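The Woman Who Wipes Down Marndale

Jade Lockwood has opinions about white countertops, and she would like you to hear them before you buy one.

"People fall in love with it in the showroom," she says, in the tone of someone describing a cousin's second marriage. "Then they get it home and find out they drink coffee."

Lockwood has been cleaning and setting up kitchens and work rooms in Marndale for seven years, after a spell at the front desk of a dental office in Clultdale that she will discuss only if pushed. I didn't push. We met at the Yeoman building, which went up in 1973 and has the carpet to prove it, and she talked while she unpacked a bucket. The bucket held four cloths, a spray bottle with the label worn off and a sandwich.

She charges by the job. The most she has ever been paid for one was $925, for a kitchen in which a family of Brustness dealers had tried to make their own candles. (Brustness is a furniture wax. It comes in a tin and smells like a church.) The candle wax was on the ceiling. She still doesn't know how, and the family went quiet when she asked.

"I got it off with a plastic scraper and a hair dryer," she says. "It took two days. They offered me a candle."
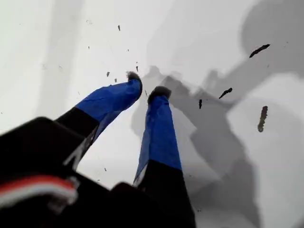 White is the hardest color she deals with, and also the one she gets asked about most. Her method is dull and she is proud of that: warm water, a drop of dish soap, a soft cloth, then a second cloth with only water, then a dry one. No powder, no green scrubby pads. She has a particular horror of colored things being left on a pale top overnight, and will move a blue dishrag as though it were a live crab. A bright white surface makes everything near it look louder, she points out, and she's right. Set something in shiny royal blue against it and you see each little crease, with the black parts looking twice as black. "Same with crumbs," she says. "On brown, a crumb is a rumor."

I asked whether she had white counters at home.

"I have brown," she said. "Speckled brown. I could lose a whole English muffin on there."

Her customers tend to apologize when she arrives, which she finds tiring. One man in Marndale cleans for an hour before she shows up and then follows her from room to room explaining what he missed. Another leaves notes. The notes are polite but they have footnotes. Lockwood keeps them in a drawer and says she has learned a fair amount about grout.

What about the setting up, I wanted to know. She does a good deal of that too: clearing a work surface, deciding what lives on it and what gets sent away. Her rule is that if you have to lift a thing to wipe under it and you haven't used it since December, it goes in a cupboard. She makes an exception for toasters. She does not make an exception for bread machines, and has lost at least one customer over it.

"She called me cold," Lockwood says. "She'd made one loaf. It was shaped like a mailbox."

By then she had got to the sandwich, which was egg salad, and she ate it standing up, over the bucket. I offered her my chair. She looked at the chair, which was cream-colored, and then at the sandwich, and said she was fine where she was.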